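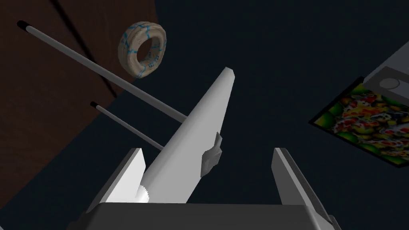
Pharmacy Administration: Staffing and Leadership
Notes for Session 9

Instructor: Danilo Pascual

An interim appointment fills a leadership post for a limited time while a permanent search goes on. In a hospital pharmacy the interim director usually has full authority over the daily schedule, purchasing and drug storage. Authority over new hires and capital spending varies, so read the appointment letter.

Case: Panganiban Hospital

Panganiban has 300 beds and a pharmacy staff of 12. When the director left in January, Wilfredo Malabanan, the inpatient supervisor, took over as interim director. He kept his old duties for the first month – a common arrangement, and a hard one. The pharmacy was filling more than 800 orders a day at the time.

Terms to know

Acting: covers a short absence. The post is still held by someone.
Interim: the post is vacant.
Span of control: the number of people who report directly to one manager.
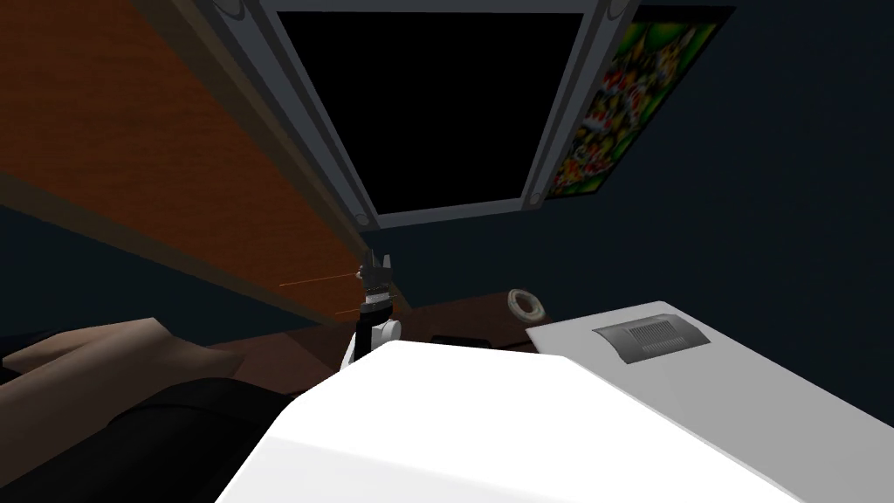 Page 2

Before Monday

Read the Panganiban case in full. Write one page on which of Malabanan's supervisor duties you would hand off first, and to whom. State who signs the controlled substance count under your plan. Bring a printed copy – we will trade papers in class.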